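Ticket: Luncombe bench, finger pads slipping on thin wire
Status: open, waiting on parts
Last updated: December 23, 2019
3 min read

Problem as reported

The two-arm cell drops thin stranded wire during the sorting test. Rigid parts are fine. The job is to take loose wire off the table and put it in the white baskets along the far wall. The wire either slides out sideways on the way up or comes away with half the tangle attached.

Setup

Two arms on the front rail, purple cable on each. Controller is the Breathnach unit, firmware left as delivered. Fingers are the yellow printed lattice type from Wollitz with black crosshatched pads. The other set on trial is the Midico one, solid fingers with a plain rubber face. Both sets fit the same mount, so nothing else was changed between runs.

Log

Entry 1. Ran 50 picks with the Wollitz fingers at default grip force. 14 drops. Most of them were single strands caught near the tip of the pad. Strands caught further back held.

Entry 2. Raised grip force one step. Drops went down but the lattice bends more and the pads no longer meet square. Put it back to default.

Entry 3. Moved on to the green and yellow striped wire, which is springier than the red. Wrist camera view with the fingers open:
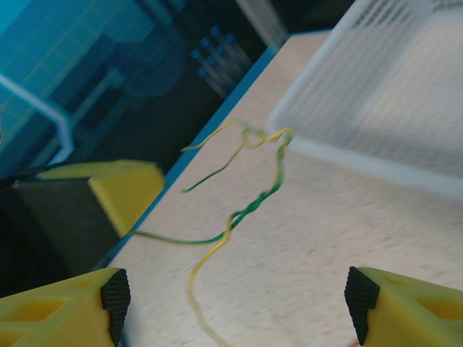
Speed was the next thing to try. Halved the lift speed and left the closing speed alone. Drops were fewer again, but one cycle now takes too long for the throughput Luncombe asked for. Set lift speed to three quarters as a compromise.

Entry 4. Swapped to the Midico fingers for another 50 picks. 40 held. They grip a single strand well once they have it but they are poor at getting under wire that lies flat. The solid face pushes it along the table. The Wollitz tip gets under it more often.

Entry 5. Checked whether the controller was at fault. Logged finger position against command for both sets and found no lag worth mentioning. Breathnach support had suggested a recalibration, so did that as well. No change in the results.

Entry 6. Put the Wollitz fingers back on and went over the wider camera view to check the approach to both baskets.
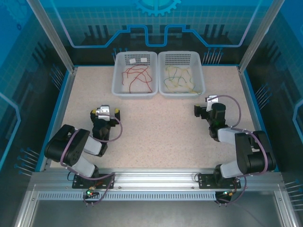
Approach height is now set separately for each arm. One shared value was bringing the fingers down too early on one side. Tangles are still a problem with either set and I don't think finger choice alone will fix that.

Next steps

Wollitz are sending a softer pad in the same size, due in January. Will repeat the 50 picks with it at default force and three quarter speed. If it does better than both sets so far, run the full 1,000 cycle wear test before closing this.

Please don't change the grip force on this cell in the meantime.

2 comments
0 shares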